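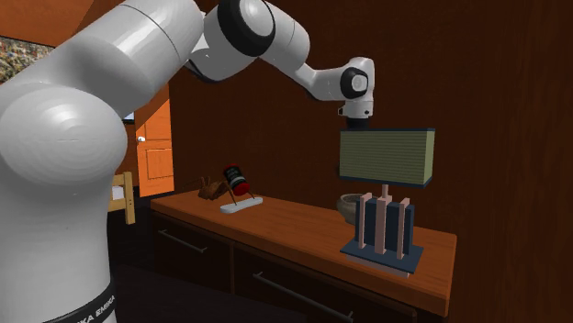 Green lampshade, white arm.

So I've stopped using the big light. It's been most of the winter now and I think I can call it a habit.

If you've been reading for a while you know I moved into the upstairs half of a house on Badon Street last July, and that I complained a lot about the kitchen floor and the pigeons. What I didn't complain about then was the ceiling light in the living room, since it was July and I never had it on. Then October came, I got home from work at a quarter to six, flipped the switch by the door, and felt like I was about to have a tooth pulled. It's one fixture, dead center, very white, and it makes every corner of the room look like somewhere you wait for your number to be called.

My first fix was a different bulb. The one I got said "warm" on the box and I guess it was, in the way that a glass of orange soda is warm. My second fix was a dimmer, which I'm not allowed to install (it's in the lease, under "electrical," right above the part about candles). My third fix was just to leave it off and see what happened, and that's the one that stuck.

I grew up in a lamp house, is the thing. My parents' living room had a lamp at each end of the couch and one on top of the piano, and the overhead light only went on if somebody had dropped an earring or was about to be in trouble. I'd forgotten all about that until I was sitting on my own rug in the dark with a flashlight, trying to find an outlet that wasn't behind the bookcase.

Buying lamps is a strange business, though! New ones cost way more than I expected. I went into a nice shop in Troscombe, the kind with a bell on the door and one single pear in a bowl, and picked up the tag on a floor lamp, and it said 700 dollars. I put the tag down very gently. I said "lovely" to the room in general and left.

Secondhand is the way to go. Hoxha's, the thrift place next to the laundromat, has a whole back wall of them, and you can plug things in at the counter before you buy. I got a squat ceramic one for 18 dollars and a reading lamp with a bendy neck for 23, and I carried them both home on the bus on my lap like a pair of cats. The shades are the real problem. Somebody gives away a perfectly good base and keeps the shade, or gives away the shade and it's got a scorch mark, or it's fine but the fitting is for some other kind of lamp entirely. I now know words like "harp" and "spider" and "finial" and I bring them up at dinner more than I should.

Color matters more than I thought too. I had always figured a shade should be cream or white and that was that. Cream is nice, no argument. But a darker shade, a green or a deep red, throws most of the light up and down, and the rest of the room goes soft, and you can be reading in a pool of light while the dishes over there stop existing. I tried a pink one for a week and looked terrific and couldn't see my crossword.

The best part of all this is bedtime. With the big light on I'd be wide awake until I shut it off, and then wide awake in the dark. Now I go around and switch them off one at a time, piano-side first (there's no piano, I just call it that), then the ceramic one, then the bendy one, and by the time I'm at the last one I'm yawning. I'm reading more as well. I finished a mystery I'd been stuck on at page 100 since before the move, and I was wrong about the gardener.

Things I haven't worked out yet: the hallway, which has no outlets at all, and what to do about guests, who walk in and reach for the switch every time. I put a little piece of tape over it. They peel it off.

If anybody has a good way to clean a pleated shade without crushing the pleats, please leave it in the comments. I've been using a paintbrush and it's taking me all of Thursday night.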